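Looking after a wood table you use every day

I'll start with the confession. For the first few years in this house I cleaned our dining table with whatever was under the sink. Glass spray, dish soap, the all-purpose stuff that smells like fake lemons. Then one winter the light came in low across the top and I saw what I'd done to it, a cloudy film from one end to the other, with streaks everywhere my arm could reach. So I learned, slowly, and these are my notes.

Daily wiping

A soft cloth, barely damp, then a dry one. I cut up old T-shirts (the thin ones past saving, the softer the better) and keep a stack in the drawer by the stove. Wring the damp one out until you can't get another drop from it. If it leaves a trail you can see, it's too wet.

For sticky spots I put one small drop of dish soap in a bowl of warm water and wipe only the spot. Maple syrup takes two passes. Candle wax you leave alone until it's hard, then lift it with an old plastic gift card held nearly flat. Please don't use a butter knife, I have a scar on my sideboard from that one!

White rings

These come from hot mugs or wet glasses and they're usually in the finish, not down in the wood. What has worked for me is a cotton dishcloth laid over the ring and a warm iron, no steam, touched down for a few seconds at a time. Lift, look, repeat. My neighbor Remzi Başaran swears by plain mayonnaise left on overnight, and I've seen his table and can't argue, but I don't love the smell at breakfast. Whichever way you go, try it on the underside of a leaf first.

Dark rings are another matter. Those have usually gotten down into the wood and you're looking at sanding, or a nice runner.

Scratches

Rub a walnut half over the small pale ones, wait five minutes, buff. It won't fill anything but it darkens the line enough that your eye slides past. For deeper ones I use a wax filler stick one shade darker than the table. Darker blends, lighter shouts. Warm the end of the stick in your hand, press it in across the scratch and scrape it level with that same gift card.

For a dull patch on an oiled top (oiled, not varnished) I've gone over it with very fine paper, and I do mean fine, after I once grabbed the 80 grit in a hurry and spent a whole December evening fixing the fix. Follow the grain and keep your hand light.

Polish, and how little of it you need

My paste wax came from Clivum, the hardware place out past the feed store, and the tin was 189 when I bought it, so I am stingy with it. A blob the size of a pea does half the table. Put it on the cloth, never on the wood, work it in small circles, walk away for a cup of coffee, then buff with a clean cloth until your shoulder complains. Twice a year is plenty. If it feels tacky the next day you used too much, and a bit more buffing will usually sort it out.
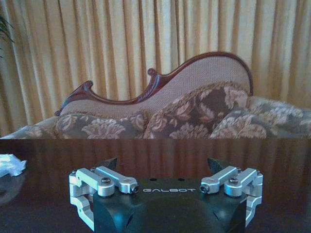

Dark finishes need a little extra patience when you buff. On a pale oak top you can miss a smear and it'll never bother you, but on something dark and glossy like this one every fingerprint and every dried drip is going to announce itself by lunchtime. I finish mine with a completely dry cloth, long strokes with the grain, then crouch down at the end of the table and look along it toward the window. You'll spot the leftovers right away from down there.

Things that go on top

Felt pads under anything that lives on the table, and check them now and then for grit. Grit under felt is sandpaper. Cork trivets for pans, doubled up if the pan came straight out of the oven. I stay away from those rubbery placemats, one set left a faint waffle pattern on my sister's table that never did come out.

And move the fruit bowl once in a while. Sun changes the color of wood, and if the bowl sits in one place all summer you'll get a perfect round patch underneath. Mine is still there, a little left of center, and the bowl now sits on top of it permanently.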